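Nistham Gridiron Club
Minutes of the June meeting of members

Held in the upstairs room at the Sutherland Street ground, start 7.15 pm.

In the chair: Sigrún Frandsen
Minutes: Lærke Thygesen
Present: Malou Vídalín (head coach), Mogens Sveinbjörnsson (equipment), Halldóra Mogensen (juniors), and members as signed in the book.
Apologies: received from two of the line coaches, who were at the referee course in Pumness.

1. Minutes of the previous meeting

The minutes were read and accepted with one correction. Under the item on travel it was written that the bus to Brakura leaves from the school. It leaves from the ground. Lærke will correct the copy in the folder.

2. Report on the season so far

Malou gave the report. The team has now won three games and lost four. The loss at Brakura was the heaviest, and she does not want to blame the weather for it, as both sides played in the same rain. The offence had four turnovers in the first half and the defence was on the field for too long. In the home game against Pumness the running plays worked much better, and the new centre has learned the calls quickly.

She asked that players who can not come to training tell her before noon on the same day. At the moment she plans drills for a full squad and then has to change everything at the warm-up. Mogens asked if a message in the team group is enough. Malou answered yes, but not a message to another player who should pass it on.

There was a discussion about the quarterback position. Some members feel that the younger player should start the remaining home games. Malou said this is a decision for the coaches and she will not make it in this meeting. The chair agreed and the discussion was closed.

3. Equipment

Mogens has gone through all the helmets. 15 of them must be sent for reconditioning before the next season, and the rest are in order. He has one quote and waits for a second one. The blocking sled has a bent runner, which he thinks can be straightened by a local workshop. Until then it should not be used on the hard part of the field.

The colour of the away jerseys was raised again. The grey numbers are difficult to read from the sideline and the league has written to us about it. It was decided to order darker numbers and have them pressed on before the first away game in the second half of the season.

Action: Mogens to present both quotes at the next meeting.

4. Money

The gate and the canteen together have brought in $1,886 from the home games. This is better than last year at the same time. The chair reminded the meeting that the field hire is still to be paid, and that the amount should not be spent in our heads before that.

Halldóra asked if a part can be put aside for junior shoulder pads. Agreed in principle. The sum will be decided when the invoice for the field has arrived.

5. Crayfish evening

The supper after the Pumness game was well attended and the members who cooked were thanked. It was proposed to hold it again after the last home game, with a start one hour earlier so that the junior families can stay. Carried, with none against.

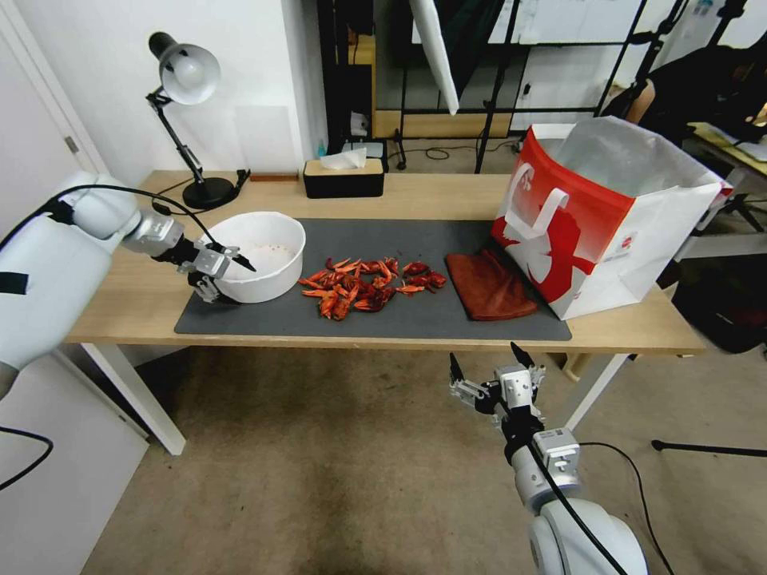
6. Juniors

Halldóra reported that 37 juniors are registered, in two age groups. The younger group continues with flag football only. For the older group she would like to begin with tackling technique on the pads, without full contact, and Malou offered to come to the first sessions.

More parents are needed for the chain crew. Halldóra will write a short guide, as many of them say they would help but do not know the rules well enough.

Action: Halldóra to send the guide to Lærke before it is printed.

7. Other matters

The lights on the east side of the field go off by themselves at 9 pm, also when training is not finished. The chair will ask the council to change the timer.

A member asked if games can be filmed from the roof of the clubrooms. The chair answered that nobody should go on the roof before we have this in writing from the council. Malou would still like to have film from a high place, and Mogens will see if the old scaffold tower can be made safe.

8. Next meeting

Same room, same time, in the week after the second Brakura game. Items for the agenda go to Lærke.

The meeting was closed at 8.50 pm.

Signed as a correct record: Sigrún Frandsen, chair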